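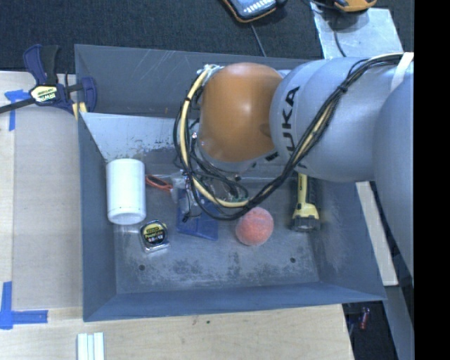 Where does your rubbish go?

Drop a yoghurt pot in the bin. Lid shuts. Gone!

Well, no. Gone from your kitchen, yes. But the pot still has to be somewhere. So let's follow it. Quick, the lorry's coming.

STOP ONE: THE LORRY

Early morning, most places. The big lorry lifts your wheelie bin, tips it, gives it a shake. Inside is a metal plate that pushes everything up tight against the front. Squash. Push. Squash again. That groaning noise you hear from bed? That's the plate.

Squashing means more rubbish in each lorry and fewer trips. Less fuel used too.

In Trornotton there are 2 lorries for each street, on different days. One for recycling, one for everything else. Where you live it might be different. Some towns have a bin for glass, a bin for paper, a little caddy for potato peelings... ask a grown-up which goes where. They might not know! Look on the council website together.

STOP TWO: THE SORTING PLACE

The recycling lorry tips its load onto a huge floor. Big heap. Smelly heap. Then up it goes on a moving belt, like the one at the supermarket till but much longer and a lot dirtier.

How do you sort a heap like that? Clever tricks, mostly.

Paper and card. Flat things and round things behave differently. Big spinning discs carry the flat card along the top, and smaller stuff drops through the gaps.

Steel tins. Easy. A magnet hangs over the belt and up they jump. Beans tins, soup tins, most pet food tins.

Aluminium cans. Magnets don't pull these, so fizzy drink cans would sail right past. The sorting place uses a special spinning magnet that gives the cans a shove instead. They hop off the end of the belt and land in thier own pile.

Plastic. There are lots of sorts and they look nearly the same to us. A light shines on each bit, a sensor reads the light that bounces back, and a puff of air blows the bottle the right way. Puff! All in less than a second.

People work here as well, picking out things that should never have gone in. Nappies. Garden hoses. Once, at the Hundar sorting centre, a whole tent, with pegs.

STOP THREE: SQUASHED AGAIN

Each pile gets pressed into a big block called a bale. Tied up with wire. Stacked. Then off to a factory.

What happens next depends what it is:

Glass is crushed, melted, made into new bottles and jars. You can do this again and again.

Cans are melted too. Same again, over and over.

Paper gets mixed with water until it's a grey porridge. The ink is washed out, the porridge is rolled flat and dried. Paper wears out though. Every time round, the tiny threads in it (fibres) get shorter, and in the end they're too short to hold together.

Plastic is chopped into flakes, washed and melted into little beads. The beads might turn into a bottle, a bench, a fleece. Your yoghurt pot could end up as a flower pot.

AND THE OTHER BIN?

Two places it can go.

Landfill is a giant hole with a tough lining. Rubbish goes in, soil goes on top. Food rotting down there makes a gas called methane, and that's bad news for the climate if it gets out. Many landfills catch it in pipes and burn it to make electricity.

Or it's burned in a very hot furnace. The heat boils water, the steam turns a turbine, the turbine makes electricity. There's ash left over afterwards. Some of it gets used for building roads.

TRY THIS: THE TEASPOON TEST

Before you recycle a jar, scrape it out with a teaspoon and give it a quick rinse. Leftover food spoils the paper and card it's squashed up with. One drippy jar of sauce can make a right mess.

TRY THIS: BE A SORTER

You need: 11 clean bits of rubbish (no glass, no sharp edges), a fridge magnet, a bowl of water.

Test with the magnet first. What sticks?
Drop the plastic bits in the water. Which float? Which sink?
Put them into piles and label the piles.
Tip it all back together and get somone else to try.

Wash your hands after!

WORDS TO KNOW

Bale - a squashed block of one material, tied up.
Fibre - a very thin thread, like the ones in paper.
Landfill - a place where rubbish is buried.
Methane - a gas made when food rots without air.

Next up in March: where does the bath water go?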